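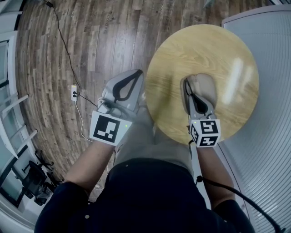
Home Music TV Red Carpet About Contact

I finally sat down and watched the whole Curkcombe Awards broadcast, which I had recorded in February and kept putting off. It runs three hours with the ads. I skipped the ads and most of the speeches from the sponsors.

The big story going in was whether Jaken would show up. She hadn't done a public event since the tour ended, and the fan accounts had decided she was either in the studio or living on a farm. She came in a plain gray suit, did one short interview on the carpet, and sat near the back. When the reporter asked about the new album she said, "It's done when it's done," and moved along. I liked that. Half the people on that carpet were selling something — a perfume, a podcast, a line of frozen pizza.

Abdelghani El Khatib hosted for the second time and did a better job than last year. He kept the opening to eight minutes and left the front row alone for most of it. The one bit that dragged was the fake game show with the cast of Trininby. I watch Trininby every week and I still wanted it to end.

As for the clothes, it was a lot of dark green velvet. I don't know who decided that. The two leads from Trininby wore nearly the same dress in different lengths, and they posed together and laughed about it, so I assume they had talked first. The gossip pages ran it as a feud the next morning. One of them posted a picture of the two of them eating fries in the car afterward, still dressed up, and the feud story was gone by lunch.

Eyvindsson won Best Song, and I have no complaint. I've played that song probably 100 times since it came out. He performed it with just a piano and one backup singer, and his voice cracked on the second verse and he kept going. The live version went up on the Curkcombe site that night. I think the studio version has too much going on in the last minute, so I've been listening to this one.

Best Drama went to the hospital show again. I gave up on it two seasons ago, when the surgeon's twin came back, and the clip they played didn't change my mind. My sister says it picks up after the wedding.

The after-party photos are mostly what you'd expect. Jaken isn't in any of them — she apparently left before the last award. El Khatib is in nearly all of them, with his tie off.

I still have the Trininby finale to watch, so please keep spoilers out of the comments until I post about it.

126 likes 8 comments Share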